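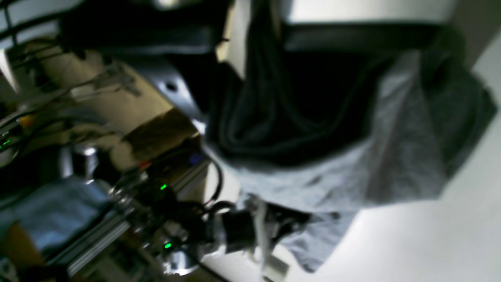 Hudska の布の再利用室「Cella」は、7月から古い布の受け付け方を変えます。これまでは、Tシャツ、タオル、シーツなどを一つの袋に入れて出すことができました。これからは、色によって三つに分けて出すことになります。白い布、色のある布、そしてグレーの布です。グレーだけを別にすることは、少し不思議に聞こえるかもしれません。しかし、グレーの布は状態を見ることが難しい布です。明るい杢グレーの布でも、くしゃくしゃに寄ったままでは、ひだの奥がほとんど黒く見えて、そこに穴や染みがあるかどうか、わかりません。Cella では、グレーの布は一枚ずつ広げて、時間をかけて見ることにしました。

## これまでの分け方

Cella は、Khalaf 通りにある小さな施設です。家庭で使わなくなった布を受け取り、まだ使えるものは洗って棚に並べ、使えないものは切って掃除用の布にします。運営しているのは、家具と布製品の修理をする Prumwood です。修理の仕事では、机や椅子をふくための布がたくさん必要になります。最初はその布を集めるために始めた部屋でしたが、だんだん、近くの人が普通の服やタオルも持ってくるようになりました。

この春に Cella が一か月の記録をとったところ、届いた袋は217ありました。その中で、袋を開けてからもう一度分け直したものが188ありました。分け直しの作業は、午前の時間のほとんどを使います。そのため、洗濯が午後になり、布が乾くのは次の日になることが多かったそうです。

記録の中で、いちばん間違いが多かったのはグレーの布でした。「棚に出せる」と判断したあとで、洗ってから穴が見つかったもの、反対に「切る」と判断した箱の中から、きれいなタオルが出てきたものがありました。杢の生地は、もともと濃い糸と薄い糸が混ざった模様をしています。薄い染みは、その模様の中に入ってしまって目立ちません。白い布なら、離れた所からでもすぐに見えるような汚れでも、杢グレーでは手に取って見なければならないのです。

## 広げて見る台

新しいやり方では、グレーの布は白い台の上で見ます。台の幅は188センチで、大人用のTシャツなら二枚を並べて広げることができます。白い台を選んだのは、布の縁をよく見るためです。Tシャツのすそやタオルの端は、洗濯をくり返すと波のような形になり、糸が出てくることもあります。台が白いと、その線がはっきり見えます。以前は濃い茶色の机を使っていて、縁の傷みを見落とすことがありました。

見る順番も決まりました。

1. 布の真ん中をつまんで持ち上げ、軽く振って、固まっている所をほどく。
2. 台に置いて、手のひらで中心から外へ広げる。
3. 縁を一周見る。Tシャツの場合は、脇の下と襟も見る。
4. 裏返して、同じことをする。
5. 光に向けて持ち、薄くなった所を探す。

五番目は、特に古いタオルのために加えられました。表から見ると厚いタオルでも、光に向けると、真ん中だけ向こう側が見えることがあります。そのようなタオルは棚に出さないで、掃除用の布にします。

## 持ってくる人へのお願い

袋は、Cella の入口で配っています。グレーの布を入れる袋には、灰色のひもが付いています。7月の分として300枚の袋を用意したとのことです。なくなったときは、家にある紙袋を使ってもかまいません。その場合は、外側に「グレー」と大きく書いてください。

布は、洗ってから持ってきてください。アイロンは必要ありません。きれいに畳む必要もありませんが、強く丸めたり、結んだりしないようにお願いしています。丸めた布は、開いたときにしわが深く残り、傷みと区別しにくくなります。袋の中には、ゆるく二つに折って入れるのがよいそうです。

どの袋に入れたらよいか迷う色もあります。入口の壁には、見本の布が貼ってあります。黒に近い濃いグレーは「色のある布」に入れます。青みのあるグレーは「グレー」に入れてかまいません。しま模様で、白とグレーが半分ずつのものは、白い部分が多くても「グレー」になります。見本を見ても決まらないときは、受付の箱の上にそのまま置いておけば、Cella で分けてくれます。

次のものは、7月からも受け付けません。

- 下着と靴下
- 中に綿や羽毛が入ったもの
- ペンキや油が付いたもの
- 幅が手のひらより小さい端切れ

## 棚の並べ方も変わる

受け取る側の部屋でも、変更があります。これまでTシャツは大きさの順に並んでいましたが、これからは生地の厚さで三つの段に分かれます。上の段は薄いもの、真ん中は普通のもの、下の段は厚いものです。大きさは襟に付けた小さな札で確かめます。先月までに棚から持ち帰られた布は254枚で、その半分より多くがタオルでした。タオルの棚は、入口の近くに移ります。

掃除用に切った布は、今までと同じように、窓の下の木の箱に入っています。一回に十枚まで、無料で持って帰ることができます。杢グレーの布は、やわらかくて汚れも気になりにくいという理由で、自転車の手入れをする人に人気があるそうです。色を分けるようになれば、グレーだけの箱も作る予定です。

受付の時間は午前9時から午後4時までで、変更はありません。昼の12時から1時までは、布を置いていくことはできますが、その場での確認はできません。色を分けていない袋も、7月の間は受け取ります。8月からは、入口で分けてから箱に入れてもらうことになります。分けるための机は、入口の右側に置かれます。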